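Witwood Wrapping Cloth, large – review
19/05/2019
By the Clollora home and travel desk
Print this page | E-mail this page

The Witwood is a square of plain cloth with a hemmed edge. You put your things in the middle, bring the corners up and tie them. It does the same job as a packing cube or a drawstring bag and costs less than most sets of either. I have used one since last August, on trips and at home, and this is a report on how it has held up.

What you get

One cloth, folded, in a paper band. There is a leaflet with 8 ways of tying it, of which I use two. The large size is meant for clothes or a mixed load of small things. There is a smaller size for lunches and gifts, which I haven't tried.

Mine is the deep purple. The shop also had a mustard and a grey. The colour is strong when new and the instructions say to wash it separately at first. I did, and the water came out pink for the first two washes and clear after that. It has not marked anything since.

The hem is double-stitched and lies flat. One corner had a loose thread, which I trimmed, and it has not run. The care label is sewn into the side and is scratchy. I cut it off.

In use

I started out using it for clothes. Three shirts and a jumper go in without trouble and come out no more creased than they would from a cube. A pair of jeans makes the bundle too thick to knot neatly, although it will still close.

Where it has been more useful is with odds and ends, the things that go into a bag last and are never all the same shape. A cube has fixed sides, so a hard pouch and a few soft packets leave gaps at the corners. The cloth takes whatever shape it is given. I lay it out on the bed, pile things in the middle and see whether the corners still meet. If they don't, something comes out.

My usual load is a zipped pouch, packets, gloves, a cable and whatever else is lying about. The zipped pouch goes down first, as it is the one thing that won't squash. Packets go flat next to it. Anything in a clear plastic bag goes near the top, so I can check it when I undo the knot. Cables go down the side, coiled if I remember.

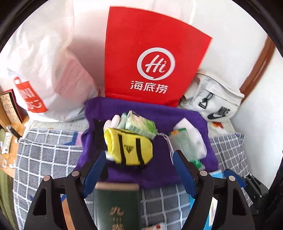

Tying it

The basic knot is two opposite corners tied over the load, then the other two tied over that. It takes a few seconds once you have done it a few times. The second knot makes a handle of sorts, and you can carry the bundle across a room by it. I would not carry it down the street that way with anything breakable inside.

The knots hold. I have had one come undone in a suitcase, and that was a lazy single knot on a heavy load. The cloth has a bit of grip to it, and a double knot stays put. It can be stiff to undo after a long journey, and anyone with sore hands may find this a nuisance. Pulling one tail straight back along itself loosens it.

It does not keep things separate. Everything is in one heap and small items sink to the bottom. It is also not waterproof, so bottles need a plastic bag of their own. I keep documents out of it altogether and carry them in a pocket, where I can get at them without untying anything.

Washing and wear

I wash it at 60 with the towels, which is hotter than the leaflet advises. It shrank slightly the first time, by less than the width of a finger, and not again. It dries overnight on a rail indoors. It creases badly and I have ironed it once, before giving up on the idea. Creases make no difference to how it ties.

After nine months the colour has faded a little along the folds. There are no holes and the stitching is sound. There is one faint mark from a leaking tube of hand cream, which you would have to look for.

It picks up lint and pet hair, and on the purple this shows. A damp hand wipes most of it off.

Compared with the others

I had two other things in the house to set it against.

The Lalteo packing cubes are a set of 5 with mesh tops. They are better for clothes. They stack, they stand up in a drawer and you can see what is in them. They are poor for awkward shapes, and the zip on the smallest one has started to catch. Empty, they take up more room than you would expect.

The Kanaujia drawstring bag is a single cotton sack. It is the quickest of the three to fill and close. Things fall to the bottom and you have to tip it out to find them, whereas the cloth opens flat and shows you everything at once. For me that is the main point in the Witwood's favour. In a shared room or a small hotel room, you undo it on the bed, take what you want and tie it up again without having lost anything under the furniture.

The cloth is the lightest of the three by a good way, and folds down to the size of a handkerchief packet. It has other uses as well. Mine has been a tray cover, a cushion on a hard bench and a wrap for a birthday present (returned to me afterwards, by arrangement).

Points against

- Things can slip out of the side gaps if the load is small and the knot is loose
- No compartments
- Dye comes out in the first washes
- Scratchy label
- Only three colours in the large size

Verdict

A good, simple item that does what it says. I would buy it for mixed small things and for short trips, and keep cubes for clothes on longer ones. If you like everything to have its own section, it will annoy you. If you already have a large square scarf in a sturdy cotton, try that first – it will tell you whether you get on with tying things up before you spend any money.

I have since bought a second one, in grey, for shoes.

Related reviews
Lalteo packing cubes, set of 5
Kanaujia cotton drawstring bag
Folding toiletry hooks: four tried
Witwood tea towels after a year
Travel clothes lines for small bathrooms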